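Chapter 10
Caring for Clothes at Home: Sorting, Folding and Storing

In this chapter you will learn
How to set up a work surface for sorting and folding
How to sort clean clothes into groups that make sense for a household
How to fold garments that have no straight edges
How to choose between a shelf, a drawer and a hanger

Key terms
bodice, crease, fold line, gathered neckline, grain, hem, knit, pile, seam, woven

Chapter 9 dealt with washing and drying. By the end of that chapter the clothes were clean, dry and in a basket, and many people treat the job as finished at that point. Clothes left in a basket pick up creases from the weight of whatever is on top of them, and it is hard to find one shirt without pulling out five others. The work in this chapter takes less time than washing does, and it is the part that decides how the clothes look when you put them on.

Few homes have a table big enough for a full load. The usual answer is the bed. It is wide, it can be reached from at least one side, and it is soft enough that buttons and zippers do not scratch anything. Make the bed first. Pull the sheet or cover smooth, and move pillows out of the way. A wrinkled surface puts wrinkles in whatever you fold on it, and small items such as socks get lost in loose bedding.

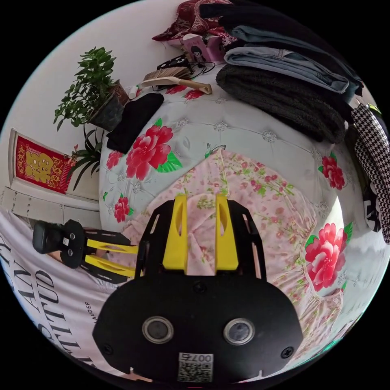 A patterned cover works as well as a plain one. Some people like a pattern because it gives them something to line up a hem against. With a busy print, take a second look before you put the bedding back in order, as a small printed handkerchief or a child's sock can be hard to pick out. Daylight helps with this, and it also shows stains that came through the wash. Set stained items aside and go back to Section 9.4 before you store them. A stain that sits in a drawer for a season is harder to remove.

10.1 Sorting before folding

Sort the whole load before you fold any of it. If you fold as you go, you will have to keep moving finished piles to make room for new ones, and they will slump. Place the piles along the edges of the bed and leave the middle open. The middle is where you will fold.

There are three common ways to sort:

By person. This suits a family, since each pile goes to one closet or dresser.

By type. Pants go with pants, shirts with shirts. This suits a person living alone or a household that shares storage.

By weight. Heavy items such as jeans and thick knits make one pile, and light cotton makes another. Heavy clothes go at the bottom of a shelf.

You can combine them. A family might sort by person first and then by weight within each person's pile. Keep a separate spot for anything that needs mending. 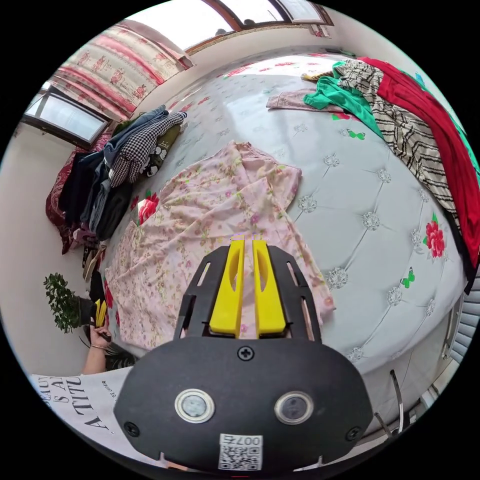
Do not let a pile get too tall. A soft surface gives under weight, and a stack that would stand on a table will lean on a mattress. Start a second pile when the first begins to tip. Clothes that hang down over the side should be pulled back up before you begin folding, or they will end up on the floor when you reach across.

10.2 Garments without straight edges

A towel has four straight sides and almost folds itself. A dress or nightgown does not. The top is narrow, the skirt is wide, and the neckline may be gathered so that it never lies fully flat. The aim is to turn this shape into a rectangle in as few folds as possible.

Lay the garment out flat. Hold it at the shoulders and give it one light shake before you set it down. Smooth it with the palm of your hand, working from the neckline toward the hem. Leave the gathers alone. Pressing on them puts creases in the bodice.
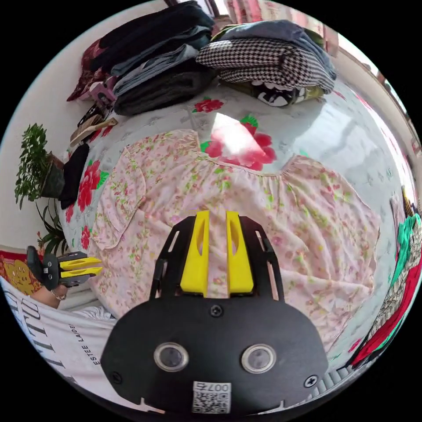

Next, fold one side of the skirt in toward the center until its edge lines up with the side of the bodice. Do the same with the other side. Fold the sleeves in over the body. You should now have a long strip that is close to the same width from top to bottom. Bring the hem up to the middle, then fold again to meet the neckline. Light cotton may need one more fold to fit a drawer.

Slippery fabrics will not hold these folds well and can be rolled from the hem instead. Rolling is covered in Section 10.4, along with packing for travel.

Before you read on

Look at the place where you keep your own clothes. Write down which items are folded, which are hung, and which are simply put wherever there is room. Keep the list. You will use it again in the activity on page 21.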